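**January, bench 2, kitchen chores, continued**

Started 9:40. Question for this block is the same as before: can the arm clear and sort a small kitchen table without somebody stepping in? Task list from Miroslava Bednárik: produce into the colander, ketchup off the plate, bowl into the toaster oven. No resets between subtasks unless the arm faults.

Controller is the Grendard build, unchanged. Planner is ours. Speed capped at 25 percent until the cable routing is redone.

Layout for the first set: banana left, plate with the ketchup bottle lying across it, strawberries to the right of the plate, colander and bowl on the near side by the oven.
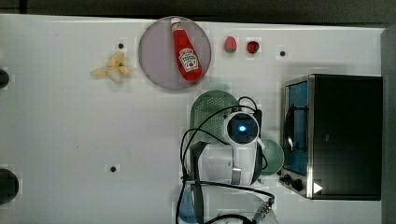

Ran 12 attempts at strawberry to colander. 11 ended with the berry inside. The miss was a release over the rim; the berry rolled and the planner did not notice. It reported success and went on to the next item. This bothers me more than the miss does. A person doing the same job would hear it land in the wrong place.

Ketchup bottle is worse. Grasp on the body is fine, but standing it upright needs a regrasp and the planner has no regrasp. For now "off the plate" means lying on the table. Miroslava says that does not count as tidying. Agreed, logged as partial.

Banana not attempted. The grasp model wants a closed outline and the splayed peel gives it nothing stable to fit.

11:15. Moved on to lifting the colander itself. Approach from above, then close on the wall. Depth is unreliable over the perforations, and glare on the inside adds false edges. Kubíček's filter removes most of the speckle but also eats part of the rim, so the rim height comes out low. Tried the wrist view alone for alignment. 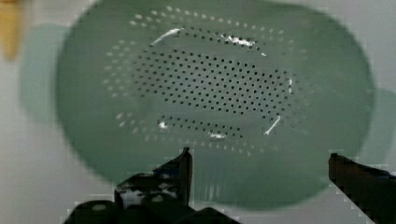 *Wrist view over the colander, fingers open. Glare spots on the inner wall.*

Alignment from the hole pattern is better than from the rim. The central oval gives a usable center and long axis. The rim is too soft at this range to trust.

Against the chore list: berry transfer could run unattended if it had a check after release. Everything else still needs a person within reach. The people at Istodbridge asked for a yes or no on dish clearing and the answer is no.

To do:

- add a post-release look before reporting success
- regrasp primitive for bottles
- compare Kubíček filter on and off, same colander pose
- shorten the cable loop, then lift the speed cap
- ask Brareck about softer fingertip pads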